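My mother's tea cupboard had 18 kinds of tea in it the year I left home, and she drank one of them. The rest were for company. I think about that cupboard a lot now that I have one of my own, and this month, with November settling in over Wekport the way it does (gray by four o'clock, and the ferry horn going all through supper), I finally sat down to write the long post about tea that I have been promising in the comments since summer.

I should say right off that I am not an expert. I don't own a thermometer for the water, I have never been to a tea garden, and I still can't tell you with any confidence what makes one oolong greener than another. What I have is a habit, two or three times a day for most of my adult life, and a lot of opinions that grew up around the habit like ivy on a shed. If you came looking for science you will be let down, but if you want to know what somebody drinks on a wet afternoon and why, pull up a chair.

I was raised on supermarket tea bags, the kind with the little paper tag, left in the cup until the spoon could about stand up in it. Milk first, sugar second, and you drank it hot or you got teased for dawdling. I loved it. I still love it, and when I visit home I drink it just that way and don't say one word about leaf grades. A strong, plain cup with too much sugar in it, handed to you by someone who didn't ask how you take it because they already know, is hard to beat.

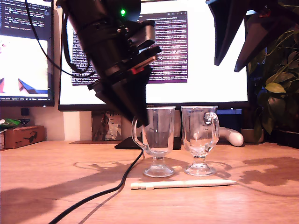
Loose leaf came along when I moved to Odovdale for my first real job. I rented the upstairs of a house on the hill, and on the walk home there was a narrow shop that sold tea, candles, birthday cards and secondhand umbrellas. I went in for an umbrella. The woman behind the counter had a pot going and poured me a little of it while I dithered between the black one and the plaid one, and it was a Darjeeling, though I didn't know the word then. I remember thinking it tasted like the smell of a hayloft, with something like grape skins at the end. I bought the plaid umbrella and a small paper bag of that tea, and I walked home in the rain with the umbrella closed because I was holding the bag inside my coat with both hands.

Of course I had nothing to brew it in. I used a saucepan and a kitchen sieve, and I let it go far too long and it came out bitter as aspirin. I drank every drop, out of stubbornness, and then went back the next day and asked how a person was supposed to do it. She told me to use less tea than I thought, give it three minutes, and then pour all of it off the leaves. That last part was what I had been missing. You can't leave the leaves sitting in the water while you go fold the laundry. I have given that same advice to a good many people over the years and half of them have come back surprised.

My next great discovery was that I like my tea weaker than I had been brought up to believe. This felt almost disloyal. I crept down by degrees, four minutes and then three and a half, and one winter I noticed I had stopped adding sugar without ever having decided to. Milk went after that, except in Assam, where I think it belongs, and in the supermarket tea, where it is practically a structural element.

Then there was the green tea period, which I went into with a great deal of enthusiasm and not much skill. I scalded everything. I would pour water straight from a rolling boil onto those poor leaves and then wonder why it tasted like a boiled lawn. It took a chatty stranger at the Padmont farmers market to set me straight, over a table of honey that had nothing to do with tea at all. She said to let the kettle sit with the lid up while you get the cups out and find your book and let the cat in, and by then it will be cool enough. I don't have a cat, but I do have a lot of things I can never find, so it comes out to the same amount of time.

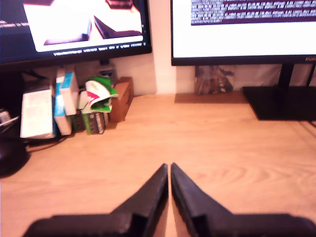

Posted by the author of The Second Kettle
Filed under: Kitchen, Slow Afternoons
7 comments

I promised I would talk about teapots, so let me get to teapots, though I warn you I get carried away here. I have owned a number of them and kept three. The first is a brown one, the fat-bellied sort that every grandmother seems to have been issued, and it came from a church sale for less than the price of a sandwich. It drips. It has always dripped, a single fat drop that runs down the underside of the spout and lands on the cloth, and I have tried butter on the spout and a rubber collar and a certain flick of the wrist that my aunt swears by. I keep a folded dishcloth under it and we get along fine.

The second is a Juhl, white, very plain, with a basket that lifts out. My sister gave it to me when I moved to Wekport and it is the one I use most, I suppose, if I'm being practical. It pours like a dream! You lift out the basket at three minutes and the tea just waits for you. I was a little snobbish about baskets before I had one (I thought the leaves needed room to roam), and I would like to apologize to everyone I lectured about it.

The third pot is tiny, holds barely a cup and a half, and has a chip in the lid that I put there myself on the very first evening. It comes out for oolong. You can steep the same leaves over and over, a short one and then another short one, and each cup is a bit different from the one before it. The second is usually my favorite. By the fifth I have generally lost track, and the tea tastes mostly like warm water that has heard some good gossip, and I drink that too.

People ask me about water, and I never know what to say. The water in Odovdale was hard enough to leave a skin on a cup of black tea, and when I came to Wekport, where it's soft, all my old favorites tasted thin and strange for a month. I thought I'd been sold stale tea. I wrote a rather stiff letter to the shop, which I am grateful I never mailed. Then I added a little more leaf and everything came right again. So if you have moved house and your tea has gone funny on you, try that before you go writing any letters.

As for where I buy it, there's less to tell than you might hope. I still order from the umbrella shop twice a year, and they still wrap everything in brown paper with far too much tape. I spent 50 dollars there last time, which sounds like a lot until you remember it has to carry me through to spring. The rest comes from the grocery store, and I am not ashamed of it. I keep it all in tins with tight lids, away from the stove and the spice rack. I learned about the spice rack the hard way. I once had a beautiful Keemun that spent one summer next to the cumin, and by September it was fit for nothing but chili.
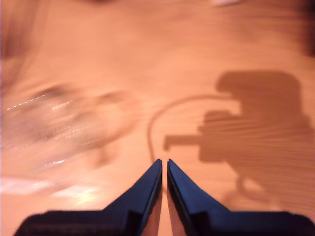 Herbal tea I am slower to come around on. I know a lot of you love it, and I got a very kind message about lemon verbena after my last post. I do grow mint in a pot by the back steps, because you can't stop mint once it has made up its mind, and a handful of it in hot water after a heavy supper is a fine thing. Chamomile makes me think of being sick in bed as a child, so I only drink it when I'm sick in bed, and then it works a treat. Rooibos and I have agreed to leave each other alone.

What I really meant to write about, before I got off onto teapots, is the four o'clock cup. The morning one is fuel and I hardly taste it. The after-supper one is mostly an excuse not to do the dishes. But at four, at this time of year, the light starts to go and whatever I was hoping to get done that day has either been done or it hasn't, and I put the kettle on and stop for a while. I don't take the phone with me. I sit in the chair by the front window and watch people come up from the ferry with their collars turned up, and if there's a cookie in the house I eat it. It's the part of the day I would fight to keep.

I started doing it the first winter I lived here, when I didn't know a soul in town and the afternoons seemed to go on forever. It gave me something to aim for. Later on I got to know the neighbors on both sides, and now it's a fairly well-known fact along the street that if you knock at four you will be given something hot. I've had days with every chair taken and somebody on the stairs. I've also had plenty of days when it's just me, and those are good too - quieter, and I get the whole pot.

If you would like to start somewhere, and you've only ever had the bags, I'd buy a small amount of a second flush Darjeeling and a small amount of Assam and drink them side by side some afternoon when you aren't in a hurry. Don't get a big tin of anything yet. Take the leaves out at three minutes, taste it plain, and then do whatever you like with the milk and sugar and pay no attention to me.

Next time I want to get into shortbread, and whether it should have rice flour in it, which I know is going to start an argument. My aunt has already called to tell me where she stands.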